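28 September 2021

So I've spent most of my evenings this week holding a robot's hand. Well, sort of. I hold a controller in my own hand, the robot copies what I do, and everything it feels and sees gets saved so it can learn the job later. I signed up for this through Zasetico, where Efa Lloyd runs the sessions, and I went in thinking I'd be great at it because I play a lot of games. I was not great at it.

The task I've been given is markers. Pick one up, move it, let go, go again. My four-year-old nephew can do it while eating toast. Doing it through a pair of grey fingers is a whole other thing! You don't feel the marker at all. You just have to watch, and you end up leaning in your chair as though that will help the arm get there.

My first night I got 39 tries done and Efa kept 30 of them. The other nine went in the bin, mostly my fault for dithering. Apparently if I hover over a marker for ages deciding what to do, the robot learns that hovering is part of the job (fair enough, I suppose, it's only copying me). Her advice was to decide before I move and then just go, even if the grab is a bit ugly. A fumble that I fix is fine to keep. Me sitting there humming to myself is a waste of everybody's disk space.

A few things I've picked up so far, in case anyone else is starting on this:

- Come down slowly for the last little bit. I kept knocking things over by rushing the end.
- Don't squeeze the trigger flat out. Halfway is plenty for a marker.
- Change the starting spots every time. I got lazy and kept putting everything back in the same place, and Efa noticed straight away.
- Take your rings off. Mine clicks on the controller and it drove me mad.

The wrist camera is my favourite part. There's a bigger view as well, but I've nearly stopped looking at it, because the wrist one goes wherever the fingers go and you can judge the gap so much better. It did make me a bit queasy to begin with. Turning the wrist makes the whole world swing around, and that cheerful apple print on the panels swings with it. I've started seeing apples when I shut my eyes.
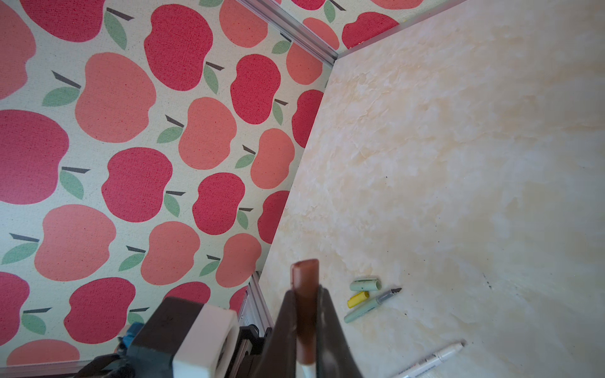 *The brown one, upright between the fingers, with the loose caps and a couple more markers off to the right.*

Upright is the grip I find hardest. With a marker lying on its side you've got the whole barrel to aim for, but standing one up means getting both fingers level and keeping your wrist from drifting while you close. I had a lovely run of them last night and then lost my nerve completely and had to go and make a cup of tea.

I'm up to 57 keepers now, and Efa wants me to move on to caps next. They're so small! She showed me a recording of hers from February, when she was learning on the old setup at Wutardale, and it cheered me up no end to see her chase the same cap around for ages.

Two more sessions this week and then I get a break. If anyone has tips for a sore thumb, leave them in the comments.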